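Student Projects > Robotics and Automation > Kit Reviews

Trying out the Diser assembly kit: a term with one arm and a lot of red blocks

Project report by Orsolya Gulyás and Rogelio Magbanua
Supervisor: Harpreet Nguyen

1. What we set out to do

Our project was to review the Diser kit as if we were a small workshop thinking of buying one. Diser is a set of practice parts for robot arms, sold by Tistora, together with a software package that records what the arm does and plays it back. The idea is that you learn on the red parts first, make all your mistakes there, and only then let the arm near something that matters.

We picked this topic because both of us had used the department's arm before and had found the usual exercises a bit dull. Stacking cubes is fine for an afternoon. What we wanted was a job where the last few millimetres are the hard bit, and Diser is all about the last few millimetres! You pick up a part, bring it over a base with holes and slots in it, and try to get things to meet the way they are supposed to.

Our three questions were:

How long does it take a beginner to get from opening the box to a first working run?
How well do the parts suit a plain two-finger gripper?
Is the software good enough to use for a whole term without wanting to throw it out of the window?

2. Getting started

Tistora's quick start guide is short and mostly good. It has you mount the wrist camera, set the height of the table in the software, and then run through a set of taught positions by hand. We got through this in one morning, with a break when we found we had entered the table height in centimetres instead of millimetres (the arm stopped very politely, well above the table, and waited for us to work it out).

Teaching positions is the part we liked best. You put the arm into free mode, push it to where you want it and press a button on the tablet. The software gives the position a name by itself, which you can change, and you should, because after a day of work we had a list of positions called P01 to P38 and no idea which was which. Rogelio went through them all one evening and gave them proper names. From then on we named everything as we went.

The guide says little about gripping force. There is a slider, and the default is too strong for our taste. With the default the part shifted slightly at the moment the fingers closed, and that small shift was enough to spoil the next step. We turned it down bit by bit until the part came up straight. It would be lovely if the guide had a table of starting values for each part in the box. We wrote our own and have left it in the project folder for next year's group.

3. How we ran the tests

We used one task for the main tests. The arm picks up a long bar, carries it to a square base and holds it upright at the middle of the base. Then it lets go, backs off, and the software asks you to mark the run as good, partly good or failed. Marking is done by a person, so we agreed on rules first. A run was only good if the bar stayed upright by itself and the base had not been pushed out of place. Partly good meant the bar was in position but the base had moved. Everything else was a fail, including the runs where we had to hit stop.

We did the runs in blocks, always with the same starting layout for the bar but with the base turned to a new angle each time. Turning the base is what makes the task interesting. With the base square to the arm, you can replay a taught path and it nearly always works. Turn it, and the arm has to find the angle from the camera picture before it comes down.

Vilmos Hegedűs from the year above helped us with the camera settings. He had the good idea of saving the wrist camera view at the same point in every run, just before release. It made looking back over the runs so much easier, and when the two of us disagreed about a mark we could go back to the same moment and compare.

By the end of January the software's log had 3,412 entries in it. Most of these are small things such as moves, grips and pauses, so it sounds grander than it is, but it meant we had plenty to look through.

4. What we found

Setting up was quicker than we expected. We had a first working run on day one, and we think somebody with no experience at all could manage it in two. The table height step is the one most likely to trip people up, and a simple picture in the guide would fix it.

Replay of taught paths was very reliable. Once a path was right, it stayed right. We left the arm set up over a long weekend, came back, pressed play and it carried on as if we had only been out for lunch.

Finding the angle of the base was more mixed. In good, even light it did well. With the blinds open and the afternoon sun coming in, the software sometimes read the angle wrong by a small amount. Small is enough, as the bar then comes down turned against the base. We solved most of this by working with the blinds shut, although we would have liked the software to warn us when it was unsure. Somewhere inside it there must be a number for how sure it is, and we would love to see it on the screen.

The parts themselves are great. They are nice to handle and the single bright colour makes them easy for the camera to pick out. The base gives you far more to do than we had time for. There are round holes, square ones, a slot and a hexagon, so you could easily build a whole second project on sorting shapes into it. We only used the middle. 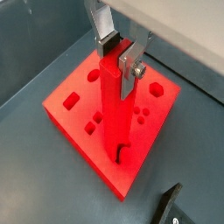
Figure 1. Wrist camera view, with the bar held upright over the middle of the base and the base turned to an angle.

Views like Figure 1 taught us a lot about finger position. One finger reaches further down past the top of the bar in this view and hides part of its side, and when we first wrote our angle check we had not allowed for that. The check was using pixels that belonged to the gripper. We changed it to look only at the corners and edges of the base, and the readings became much steadier.

Where you grip the bar matters as well. Holding it at the upper end keeps the fingers well clear of the base, and it also means that any tilt in the grip shows up as a bigger error at the bottom. We tried gripping lower down, which cut the tilt, but then the fingers came close to the base and we got nervous! In the end we stayed at the top and put the effort into getting the force right.

5. The software over a whole term

Mostly good. The screens are clear, the buttons are big enough to use while you are watching the arm, and it only crashed on us once. Exporting the log is slow and we would like to be able to export just one block of runs. Search is missing, too. Primo Sanna, who looks after the lab computers, wrote us a little script that splits the log by block and saved us hours.

We emailed Tistora's support line with two questions and had a useful reply to both. The second reply told us about a setting for slowing the last part of a move, hidden in the advanced menu. We wish we had known about that in week one. It is 10 mm by default, meaning the arm slows down for the last 10 mm before the target, and setting it to 12 mm gave us a calmer approach with hardly any extra time.

6. Would we recommend it?

Yes, for teaching. It is fun, it is hard in the right places, and you can see yourself getting better at it. For a workshop that already has an arm and wants to train new staff, we think it would do the job nicely as long as the light in the room can be controlled. We would not buy it only for the software, as the angle finding needs more work before we would trust it with the blinds up.

If we had another term we would start on the other holes in the base, beginning with the hexagon. We would also like to try the Tomar finger set, which has softer pads and might let us use even less force. Harpreet has asked whether the Zalbridge campus could lend us theirs.

Our position list, force table and marking rules are in the shared project folder. Please rename your positions.

Filed under: Kit reviews, Robot arms, Second-year projects

Contact the project office | © Department student project pages | Back to top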